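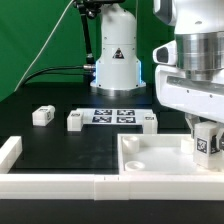
El mantenimiento empieza por la mesa

Opinión. Por la redacción de Lulunow, noviembre

En Kimar llevamos tres años discutiendo qué significa mantener una célula robotizada. El plan oficial habla de reductores, frenos y copias de seguridad del controlador. Todo eso hace falta. Pero de las 11 paradas que anotamos la última temporada en la célula de Tikitham, ninguna vino del brazo. Vinieron de cables mal guiados, de una placa de marcadores desplazada y de etiquetas sucias.

Sostengo que la mesa merece el mismo cuaderno de revisión que el robot. La placa con los cuatro marcadores es la referencia de todo lo demás. Si alguien la empuja al limpiar y la devuelve a ojo, la célula seguirá trabajando con una posición falsa hasta que una pieza quede atravesada. Volver a calibrar lleva poco tiempo. Averiguar que el problema era ese nos costó una mañana entera.

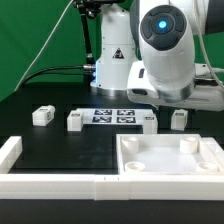 La placa de referencia, los cubos etiquetados y, a la derecha, la bandeja.

Los cables son el segundo asunto. El que entra por el lateral de la base debe tener holgura y un recorrido fijo, anotado en la hoja de montaje. En Durrani lo resolvieron con una revisión al comienzo de cada turno: conector, recorrido del cable, placa, bandeja. Se firma y se arranca. Me parece un procedimiento mejor que el nuestro, que sigue dependiendo de la memoria del que monta.

Se me dirá que esto es limpieza y que no corresponde a un técnico. No estoy de acuerdo. Quien pasa el trapo junto a una referencia óptica está interviniendo en la calibración, y debería saberlo y dejarlo escrito. También habría que prohibir que se cambie un cubo con la etiqueta gastada sin comprobar después la lectura.

Mientras el presupuesto de mantenimiento se reparta por el precio de cada componente, la bandeja y los marcadores quedarán al final de la lista. Yo los pondría en la primera página.

573 lecturas · 3 comentarios
© Lulunow. Contacto | Volver arriba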